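Notebook, gripper comparison, 20/06/2019

Picking up from the previous entry. The two handheld units are now on the same firmware and the same tracking setup, so the numbers can be put side by side. Unit A is the Grellau with the stock flat pads. Unit B is the Gil body with the V mount and black mesh lining. The controller is the Nalico box in both cases, with the same gain table loaded. I checked the table version before starting and wrote it on the lid.

Test objects are the Cloltcombe set: cylinders, a tapered cup, a soft pouch, the thin plate. The small spring clip is missing from the set and was left out of the plan for both units.

Procedure: 10 grasps per object per unit, objects placed by hand on the tape cross. Operator closes on the trigger, lifts to the second mark, holds, sets down. A slip means any visible movement of the object against the pad during the hold. A drop is logged separately. Trigger travel is read from the encoder, not from the handle position, which has play in it on unit A.

Unit A, first pass. Cylinders fine apart from one slip on the largest. Tapered cup slipped 3 times, always in the same direction, up and out toward the fingertips. Pouch no problem. Plate held every time, but the closing force ran higher than it needs to. The flat pads have very little give, so the encoder value at contact is sharp and easy to threshold.

Unit B, first pass. No slips on cylinders. Cup slipped once. Plate was bad: 7 failures to pick up at all. The plate has to go in square to the finger and the operator can't judge that well from above. The mesh also spreads the contact over a longer stretch of trigger travel, so the threshold that works for A fires late on B. Moved the threshold down 50 counts for B only and repeated the cylinders to make sure nothing got worse. Nothing did.

Need to decide whether a per-unit threshold is acceptable. It makes the logs harder to compare. The alternative is to log the raw encoder value and do the contact detection afterward, which I prefer. The Nalico box can stream raw, but it shares the link with the trigger state and I have not checked what that does to the timing.

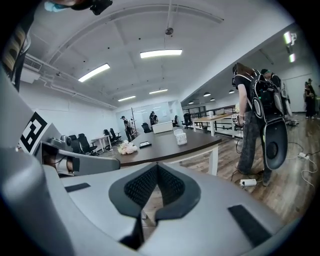
Marker tracking on the Gil body is usable but not good. The marker stands upright on the left side of the housing, and the pose estimate jumps when the wrist rolls far enough to put it at a shallow angle to the tracking camera. Roll in the other direction is clean. Tried lower exposure on the tracking camera. Edges got sharper, and the jumps became less frequent without going away. The next thing to try is a second marker on the opposite side, with the offset between the two measured on the jig. Do not measure it with a ruler again.

Ceiling lights produce a faint band in the wrist camera video at the default shutter setting. Changing the shutter to match the mains frequency removed it. That setting does not survive a power cycle. Added it to the startup script for B. Still to be added for A.

Weight: B feels heavier at the front than A, though the scale puts the totals close together. The balance point on B sits ahead of the grip. After a full set of lifts the forearm notices. Moving the battery back would fix most of it, but the cable has to be remade longer, and the connector is the crimp type we have no tool for here.

Wrist camera view on B is better than on A for the approach, since the notch leaves a gap to look through between the two faces. On A the pads hide the last part of the closing motion. For the cup this made a clear difference to where the operator chose to grip, so some of B's advantage there may be the view and not the mount. To separate the two, run A with the B camera bracket. The hole pattern is different, so an adapter plate is needed. Drawing started, not finished.

Open items:
Raw encoder streaming, check timing with trigger state on the same link.
Second marker for B, jig measurement.
Shutter setting into the startup script for A.
Adapter plate for the camera bracket.
Replacement spring clip for the object set. Supplier says August.
Repeat the plate on B with a chamfered edge on the mount, if the spare can be cut without lifting the mesh.

Logs are in the shared folder under the unit letters. The first cylinder run on B has the old threshold and should be excluded from any table.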